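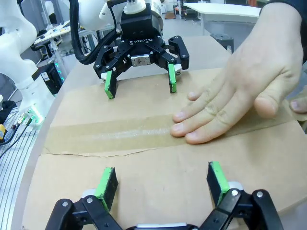

Pinzas robóticas de dos dedos y la mano de una persona sobre una caja de cartón, en una mesa de trabajo.

Automatización del embalaje en Flimen

La automatización del embalaje en Flimen es el proceso por el que la empresa de distribución Flimen incorporó brazos robóticos a las tareas de armado, cierre y plegado de cajas de cartón en su centro de Cestby. El proceso se desarrolló por etapas y afectó a la organización de los turnos, a las categorías profesionales y a la formación del personal del área. En la documentación interna se lo conoce como plan Tarau, denominación que corresponde al puesto de ensayo donde se probaron las primeras tareas.

Antecedentes

El centro de Cestby prepara pedidos de tamaño variable, en su mayoría piezas de recambio y material de ferretería. Antes del plan, el embalaje era enteramente manual. Cada operario armaba la caja, colocaba el contenido, cerraba las solapas y aplicaba la cinta. Las cajas devueltas se abrían, se aplanaban y se apilaban para su reutilización, una labor que solía asignarse al final del turno y que figuraba entre las menos solicitadas por la plantilla.

Los informes de salud laboral del centro señalaban molestias frecuentes en muñecas y hombros, asociadas sobre todo al plegado de cajas de gran formato. La máquina formadora de cajas adquirida con anterioridad admitía pocos formatos y quedó reservada a los pedidos de mayor repetición. El catálogo de embalajes del centro comprendía entonces 15 formatos.

Descripción del trabajo

El cartón presenta dificultades particulares para la manipulación automática. Se dobla de manera irregular, conserva la memoria de pliegues anteriores y ofrece bordes delgados que una pinza puede perder con facilidad. La presencia de cinta adhesiva de usos previos modifica además la rigidez de las solapas. Por estas razones, el plan descartó desde el inicio una línea cerrada y optó por puestos compartidos, en los que una persona y varios brazos trabajan sobre la misma superficie.

En el puesto compartido, el operario coloca el material, lo alisa o lo sujeta con la mano cuando hace falta y decide si la pieza es apta. Los brazos se encargan de los movimientos repetidos de agarre, giro y presión. La velocidad queda limitada mientras haya una persona dentro del área de trabajo, y cualquier contacto imprevisto detiene el ciclo. El reinicio es siempre manual y corresponde a quien ocupa el puesto.
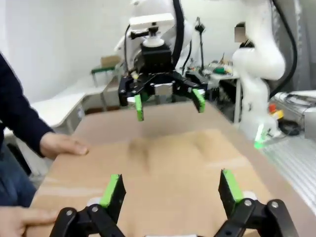
Las planchas de gran superficie recibieron un tratamiento aparte. Su manejo por una sola persona obligaba a extender los brazos por encima de la altura recomendada, y el procedimiento anterior exigía la intervención de dos operarios. El nuevo procedimiento prevé que una persona guíe la plancha desde un lateral y que los brazos intervengan desde los lados restantes. La orden de inicio se da desde el propio puesto, sin pasar por la sala de control.

Efectos sobre la plantilla

El plan no incluyó despidos en el área de embalaje, según el acuerdo firmado entre la dirección y la representación del personal. Sí supuso la supresión de la categoría de auxiliar de plegado, cuyos integrantes pasaron a la de operador de puesto compartido. La nueva categoría incorpora funciones de supervisión, registro de incidencias y ajuste básico de las pinzas. El complemento salarial correspondiente fue objeto de una negociación separada, que se prolongó hasta abril.

La formación inicial consta de 7 módulos, impartidos en horario laboral. Los primeros tratan de seguridad y de parada del equipo; los restantes se dedican a la preparación del material, la sustitución de almohadillas y la lectura de avisos. Para trabajar sin acompañamiento se requiere superar una prueba práctica en el puesto.

La rotación también cambió. Ningún trabajador permanece en el puesto compartido durante toda la jornada, y las tareas de preparación de pedidos se alternan con las de embalaje. Parte de la plantilla valoró de forma favorable la reducción del esfuerzo físico. Otra parte señaló que la atención continua al equipo resultaba más fatigosa que el trabajo manual, y que el ritmo, aun siendo más lento, dejaba menos margen para organizar las pausas.

Evaluación

Durante el periodo de ensayo se registraron 826 ciclos completos. Aproximadamente 15 de cada 100 requirieron la intervención del operario para recolocar el cartón, en su mayor parte por solapas mal asentadas o por restos de cinta. La dirección consideró aceptable el resultado para los formatos medianos y aplazó la decisión sobre los más pequeños, que siguen embalándose a mano.

La representación del personal solicitó una evaluación externa de los puestos, encargada a la consultora Abdel Rahman. El informe recomendó rebajar la altura de las mesas, ampliar el espacio de paso detrás del operario y publicar los registros de parada en el tablón del área. La primera y la tercera recomendación se aplicaron en todos los puestos; la segunda depende de la reforma de la nave.

Véase también

Robótica colaborativa
Ergonomía
Embalaje de cartón ondulado
Negociación colectiva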